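Shop notebook, July 2022

Glue joints again. I said in June that I was done with hide glue testing and I lied, because Hammad Usmani brought in a box of old chair parts and asked whether they could go back together without modern glue. So I'm back at the bench with the double boiler and the whole place smells like a barn.

Chair parts

There are four legs and a pile of stretchers, all from the same set as far as I can tell. The tenons are shrunken across the grain, like they always are, and someone has been at two of the sockets with yellow glue. That has to come out before anything else. Warm vinegar on a rag, wait, scrape, repeat. Said Bennani swears by a little brass brush for this and I tried his, and okay, he's right, it gets down into the corners without chewing up the wood. Ordering one for myself (Said, yours is back in the drawer, second from the top, don't say I never return things).

Glue

I mixed two batches from the Kettani granules, one thick and one thinned out the way the old boat guy taught me. Soaked overnight in cold water, then up to heat slowly. The thick one grabs fast — too fast for a chair, where you need to get four joints home before any of them sets. I got one stretcher in crooked and had to steam it back out, which took most of the afternoon and a lot of muttering.

The thin one with a pinch of urea stayed open more than 12 minutes. That's plenty! I could have had coffee. Hammad asked if the urea makes it weaker and I don't have a good answer yet, so I glued up a few scrap joints from both batches and I'm going to hang weight on them once they've had a proper cure. I'll start at 200 pounds and go up from there if they hold.

Front room

I moved the finished scraps up front to cure, away from the steam, and I'm leaving them alone until next week. The lamp with the black swirls on its white globe is up there too, and I still like those loopy lines a lot.

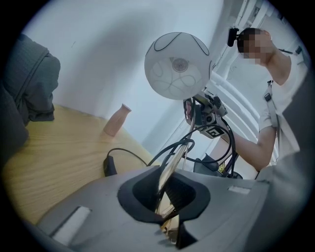 Clamps

The Trulline band clamp slips. I cleaned the ratchet, I roughed up the band, and it still lets go right when the joint starts to close. Going back to rope and a stick for the seat frame, with cardboard under the rope so it doesn't bite the edges. Slow to set up but it pulls evenly and I can feel what it's doing.

Still to do

Get the last of the yellow glue out of the back leg socket. Try a shaving wrapped around the loose tenon before I go cutting wedges. Ask Said what ratio of urea he used on the Detine bench, he had it written down somewhere. Wash the glue pot tonight, not tomorrow.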